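The Thirteenth Invoice

1. Morning

The bank in Povham opened at nine, and I was at the door before. In my bag I had the plan for the shop, thirteen pages, and one unpaid invoice from Howells for 800 pounds. I wanted to repair clocks. My father had wanted it also, but he never asked a bank.

The woman at the desk read slowly. She stopped at page four.

"You have not put a wage for yourself," she said.

"I can wait for a wage."

"For how long?"

I had no number for this. She gave me back the pages and a pencil – a good one, quite new – and told me to return at three.

2. The café

I sat by the window and wrote my own name in the column of costs. It looked strange there, between the rent and the electricity. Then I took out the invoice and wrote to Howells, very politely, that I would like my money by Thursday. 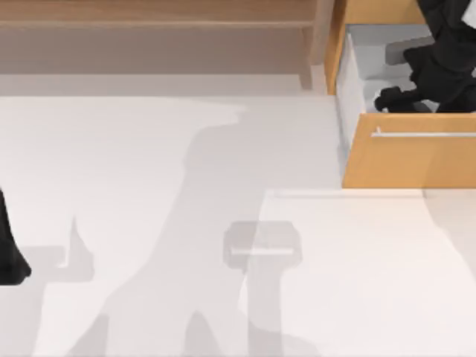

3. Three o'clock

She read page four again, and took the cap from her pen.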